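Learning to keep a table

When I moved to Stositz I had two suitcases, one of them full of books I have still not read, and no table. For the first weeks I ate on the window sill, standing, and wrote my lessons on an ironing board which came with the apartment. An ironing board is a better desk than you think. You can change the height. But it shakes when you erase something, and I erase a lot.

I want to write today about tables, and about eating at them, because last Friday a reader (hello, Aurelia Dinu!) asked me why I write so often about food and never about where the food is eaten. It is a good question and I thought about it the whole weekend.

In my grandmother's house there was one table. It stood in the kitchen and everything was done on it. She rolled the dough there, my uncle repaired his radio there, I did my homework at the short end with my elbows close to my body, so I would not touch the flour. When somebody died, the papers were signed there. At lunch all of this had to be moved, and moving it was the job of the youngest, so it was my job until my cousin could walk. I remember the feeling of the oilcloth in summer, how it stuck to the arm and made a small sound when you lifted it. Under the oilcloth was wood, but I saw the wood only at Easter, when the cloth was taken off and washed in the yard. I believed for years that the wood was something holy and that this was why it was covered.

The table in Stositz I bought from Margareta Tănase, who lived two floors under me and was moving to her daughter in Zeltness. She wanted 100 for it. I offered 67, which was all the money I had until the end of the month, and I was ashamed of this number because it sounded as if I had calculated something clever. She looked at me and said that 67 was fine if I would also take the chairs, because her daughter hated them. So I got the chairs for less than nothing.

We carried it up ourselves in February, with the stairs wet from everybody's boots. There are 26 steps between her door and mine. On every landing she sat down on the table to rest and told me a piece of its history. Her husband had sanded it two times. A cat had been born on it, which I did not ask more about. One leg was changed after the move from the old apartment, and if I put something heavy on that corner I should first say a prayer. I thought this was a joke but she did not smile.

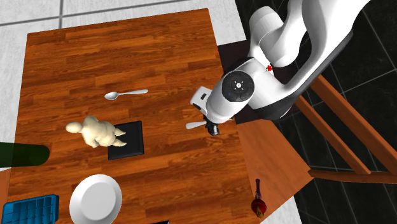 For the first month I was too careful with it. I put a cloth under everything. I had coasters, and then I had small plates under the coasters. When Onu, my friend from the language course, came for soup, I watched his spoon the whole evening as if it was a knife. He noticed it, of course. He said, "You invited me or you invited the table?" After that he put his glass down on the bare wood, slowly, looking in my eyes. It left a ring. I was angry with him for two days and then I began to like the ring, and now I put my own cup there each morning, on the same place.

I think it is hard for people who moved many times to let a thing get old. You keep it like it was borrowed. My mother still has towels in their ribbon from her wedding, and she has been married longer than I have been able to count money. I do not laugh at her, I have a notebook from Minira, the little paper shop near the bus station, that I carried through 9 apartments without writing one word in it. It is a very beautiful notebook. By now the paper is a bit yellow at the edges.

What changed with the table was mostly the time of eating. On the window sill I ate fast, because my legs got tired. At the table I sat down and then I did not know when to stand up again. The first evenings this was uncomfortable. The food was finished in ten minutes and I was still there, with the plate in front of me, like a person waiting for a train. I tried to read, but then I did not taste anything. I tried the radio, and the radio was better. Later I started to peel an orange after the meal, very slowly, only to have something for the hands, and this became my habit even when there are guests. Some of them bring oranges now.

Somebody will ask how I clean it, so I write it down. A damp cloth, then a dry one, always in the direction of the grain. Two times in a year I use oil, the cheap one without perfume, and I leave the window open even if it is cold. Mrs. Tănase told me to use half a walnut for the scratches – you rub it in and wait. I tried it on the deep scratch near my chair and I see no difference, but the kitchen smelled nice.

She called me last week from Zeltness. Her daughter has a glass table and everyone there is afraid of it. She asked if the leg is holding. I said yes, it is holding, and she asked if I say the prayer. I told her I don't put anything heavy on that corner. She was quiet for a moment and then she wanted to know what the oranges cost here now.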